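**Equipment planning: grippers and consumables for the next budget year**

Requests for automation equipment close on Fri 30 August. Costel Grecu is compiling them and needs part numbers, lead times and a named cost center for each line. Requests without a cost center go to the January round.

The largest open item is hand-held grippers. Two quotes are in. Gusener offers a complete unit at $2574, calibration included. Brunton offers the same class of tool at $1879 – without calibration, and with finger pads sold separately. Once pads and a calibration visit are added, the Brunton price comes to about $2000 for the first year. Neither quote covers shipping.

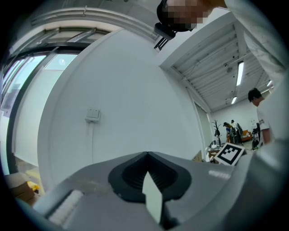
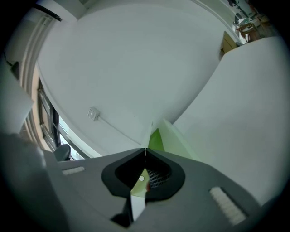
Consumables have been under-budgeted two years in a row, and the Gollach line is where most of the overrun sits. Pads, strips and printed markers were bought one at a time on the general supplies card, at single-unit prices. They should go in as a separate line this time. A pad order should state the inner face required, as the suppliers list several; the gridded face visible on the right pad in the second picture is one feature to specify in writing. Shells are a different matter. Smudges and scuffs on the grey plastic, like those near the black cup in the first picture, are cosmetic wear and do not qualify a unit for replacement under our rules. A cracked shell does.

Lead time from Gusener is 11 weeks from purchase order. Brunton quotes six, but will hold the price only if pads are ordered together with the tool.

Software seats for Fuveo are renewed centrally and should be left off equipment requests. Marker cards can be printed in house; list the card stock only. Storage cases, spare fasteners and chargers may be grouped on one line if the total stays under the small-purchase limit.

Send completed forms to Costel as a spreadsheet – scanned copies will be returned.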